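餐具收纳 > 开放式搁架 > 碗类存放讨论

主题：台面加单层搁架放碗，层板净高和承重怎么定

楼主 北窗量尺
厨房台面进深有限，吊柜已满，准备在台面上加一个单层搁架，黑色金属框，浅色木层板。需要存放的是日常用碗，两种碗型：
一种是敞口带圈足的，口大足小，侧壁外扩；
一种是近直壁平底的，口径小一些，壁陡。
目前的疑问有三个。
一，层板下方净高取多少。碗放在层板下面，要能单手取出，不碰层板底面。
二，圈足碗和平底碗是否应该分层，还是混放。
三，层板长 40 厘米够不够，还是直接上更长的规格。
预算不是主要限制，但不想打孔上墙，墙是瓷砖，下面走了水管。

2楼 Jurgita Jaunzems
净高先算碗高，再加手的厚度。碗高以最高的那只为准，不要取平均。手掌侧着伸进去扣住碗沿，上方需要留 40 毫米，少于这个数指节会蹭到板底。要是叠放，碗高换成整叠的高度，余量不变。
我用的是 Nornesum 的台面架，净高固定，不可调。买之前用硬纸板裁了一块假层板，两头垫书，试了几天才下单。建议照做，比看尺寸图可靠。

3楼 阿拓不拓
同意先做假层板。补充一点，很多商品页标的高度是总高，从脚底到层板上表面，要自己减去层板厚度。金属框如果在板下面还有一道横梁，再减横梁。我第一次买的时候没减，回来发现汤碗斜着才能塞进去，退了。

4楼 Armelle Lecomte
分层的问题：我主张不分型，按使用频率分。常用的放台面上，不常用的放层板上。碗型只影响叠放，不影响放在哪一层。
圈足碗的足窄，重心比看上去高，放层板上时不要贴前沿。我的习惯是足的外缘离板边至少两指宽。

5楼 北窗量尺（楼主）
回4楼：如果按频率分，台面上会同时出现两种碗型，叠放就成问题了。敞口碗套敞口碗没有问题，直壁的套在敞口的里面会卡住，反过来套不进去。

6楼 Armelle Lecomte
回5楼：那就不叠。台面上单放，碗与碗之间留出手指的位置。叠放是空间不够时的妥协，您一共也没有多少只碗。

7楼 锅盖朝上
不太同意4楼和6楼。台面单放，占地面积太大，切菜的位置就没了。开放架的意义是把平面还给操作区。碗应当全部上架，台面留空。
另外开放摆放有油烟问题。灶台距离不足的话，碗内壁一周就能摸出一层膜，敞口碗尤其明显，口越大接得越多。要么倒扣，要么进柜门里。

8楼 Jurgita Jaunzems
倒扣也有问题。刚洗完的碗倒扣在木层板上，碗沿一圈存水，清漆层薄的木板过一个夏天就会出现环形印子。要倒扣必须先擦干或者垫沥水垫。我家那块板是九月换的，原因就是这个。

9楼 阿拓不拓
木板那个问题可以换成金属网层板，Tolladel 有一款，但是圈足落在网格上会晃，平底碗没事。各有取舍。
油烟的问题看烹饪方式，7楼说的一周不具有普遍性。我家很少煎炸，一个月也没有明显的膜。

10楼 锅盖朝上
那是你家。我说的是常规中餐厨房，抽油烟机开中档，灶具距碗架一米以内。

11楼 北窗量尺（楼主）
油烟先不讨论，我的位置在水槽另一侧，离灶台隔着一个转角。
现在重点是层板承重。打算层板上只放一只碗和一点扁平的杂物，其余放台面。这样的话承重应该不需要特别考虑？

12楼 Paleck的旧砧板
只放一只碗的话，什么板都够。我称过自己的碗，单只 253 克，8 只叠在一起也就两公斤出头。真正要看的是挠度和侧向稳定，不是极限承重。框架只有两侧立柱、后面没有斜撑的，从侧面推一下会整体菱形变形，取碗时手一带就晃。
检查方法：空架放平，手掌按住层板一端往长边方向推，看立柱和层板的夹角有没有变化。有变化就拧紧螺丝再试，仍有变化就退货。

13楼 阿拓不拓
12楼的方法可用。再加一条，四只脚要同时着地。台面本身不平的时候，在脚下加薄硅胶垫，别垫纸，纸会吸水。

14楼 北窗量尺（楼主）
架子定下来了，放在浅色木台面上试摆。按6楼的方式，没有叠。黄色的是敞口圈足碗，三只，沿台面宽度方向散开；红色的是陡壁平底碗，台面一只，层板上靠右端一只。
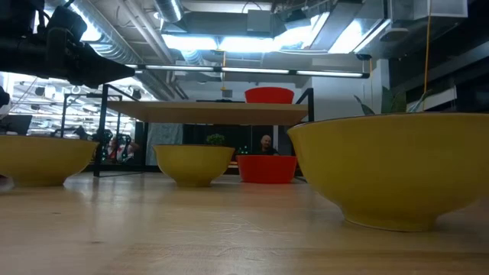 试下来有两点需要记录。第一，最大的那只敞口碗靠近立柱，取的时候手腕要先往外带一下，否则碗沿会碰到金属框。打算往外挪一个拳头的距离。第二，红碗和旁边的大黄碗挨得太近，单手扣碗沿时手指没有位置，也要调整。
层板上那只暂时不动，取放顺手。台面上的细划痕会不会因为圈足反复拖动而加重，还需要看。

15楼 Armelle Lecomte
圈足拖动是会加重的。陶瓷圈足底部一般不上釉，露胎的部分相当于细砂纸。若是陶瓷，翻过来摸一下足底，发涩就用细水砂纸加水磨几圈，或者每只碗提起来再移动。有光泽的漆面对划痕更敏感，反光一照就看得见。
平底碗接触面大，单位压力小，但是底下夹了砂粒一样会划。

16楼 锅盖朝上
我还是那句话，台面摆了四只碗，操作区就没了。架子上面明明还有位置，把两只小的都放上去，台面至少能空出一块。

17楼 Jurgita Jaunzems
红碗都放到层板上我赞成，壁陡，占地小，平底也稳。黄碗留在下面。这样两种碗型也自然分开了，和4楼的按频率分并不冲突，看楼主平时哪种用得多。
划痕的问题，铺一条薄的软木垫最省事，长度和层板一致，厚度两毫米就够，不怎么影响净高。

18楼 Paleck的旧砧板
软木垫吸油，清洗麻烦。我用的是 Deschamps 的硅胶卷垫，可以裁，脏了直接冲。缺点是圈足碗在上面推不动，只能提起来，对这个用途来说倒合适。

19楼 Armelle Lecomte
硅胶垫下面会闷水，台面若是油蜡处理的，隔几天要掀开晾一次。漆面影响小一些。

20楼 北窗量尺（楼主）
收到。下一步：两只红碗都上层板，黄碗之间重新排间距，台面先裁一条硅胶垫试用。9楼的金属网层板不考虑了，圈足会晃这一点不能接受。
7楼和16楼的意见保留，等实际做饭一段时间再看操作区够不够用。不够的话把一只黄碗收回吊柜。

21楼 阿拓不拓
吊柜不是满了吗。

22楼 北窗量尺（楼主）
清掉两个不用的保鲜盒就有位置了。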